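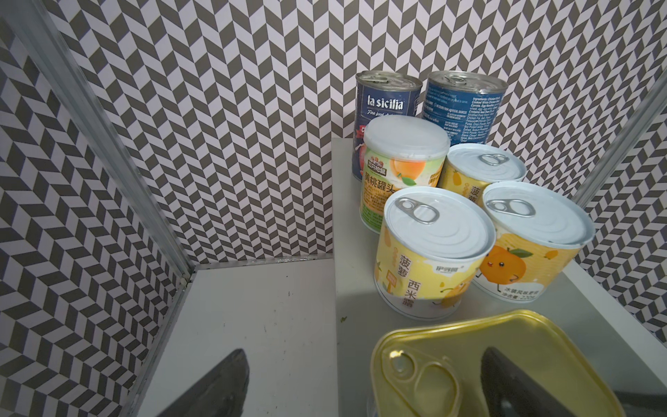 Canned goods on a raised white shelf, with herringbone paper behind.

Keep the cans where you can see them

I have a simple position on canned food, and I have held it through three kitchens. Cans belong on a shallow shelf, in a small group, in plain sight. They don't belong in a deep cupboard, and they don't belong in the garage on a rack from Kullmont that holds 100 of them.

My neighbor Brenda Lockwood owns that rack. She bought it in May during a sale and filled it over the summer. When she asked me to help her go through it one Sunday, we wrote everything down. She had 82 cans. Five were cranberry sauce. She doesn't like cranberry sauce. Most of the rest was corn, beans and a tomato soup from Barasa that she had bought by the tray and grown tired of by the second week.

Brenda's argument is that cans keep. They do, and that is why people are careless with them. A head of lettuce forces a decision by Thursday. A can asks for nothing, so it goes to the back and another one like it goes in front. The food is still good but it has stopped being part of what anyone in the house eats.

A short shelf fixes most of this. When there is room for six cans and a bit of elbow space, you think before you buy a seventh. You also tend to buy things you want. I would much sooner look at canned yellow peaches, a couple of blue soup-height cans and a pineapple sago dessert than at four rows of green beans. The sweet cans are a real part of the argument for me. People treat canned fruit as something for emergencies, or for a grandmother's gelatin mold, and then pay more for a worse dessert in the freezer aisle. Peaches out of a can, cold, in a bowl, with some of the syrup, take a minute to serve.

The little cans deserve a word too. The orange fruit character one says 220g, and that is a sensible amount of anything sweet. One person can finish it. The big economy cans look cheaper on the price tag, but half of what I used to open went into a plastic tub, and the tub went to the back of the refrigerator, and you know the rest.

I do have rules for the shelf. Tall cans go at the back and short ones in front. Labels face out if I'm paying attention, though I often put one away with the ingredients forward and leave it like that for a week. It does no harm. I read the ingredients more often that way. Pull tabs go up, and if a can has no pull tab I don't buy it unless I have to – I have lost two can openers and don't intend to own a third.

As for the wallpaper, I am for it. Some people say the inside of a cupboard is nobody's business and money spent there is wasted. I look into my cupboard more often than I look at any picture in the house. Gray and white zigzags make a good backing for bright labels, and a yellow can stands out against them from across the room. Brenda lined hers with Lokon shelf paper in plain beige and says she can't tell the difference. I can.

There is a fair objection, and it is storms. Where we live the power goes out, and the Trornomano store on the highway empties in an afternoon. I keep a box for that, under the stairs, with water and crackers and some cans of chicken. It has its own list taped to the lid. I don't count it as the pantry and I don't cook from it. Mixing the two is how a person ends up with 82 cans and nothing for dinner.

Brenda is down to 78 now. She gave me the cranberry sauce, four cans of it, and kept one for Thanksgiving. Mine are going to the food drive at the library, which takes them until the end of the month – the bin is by the side door, next to the book return.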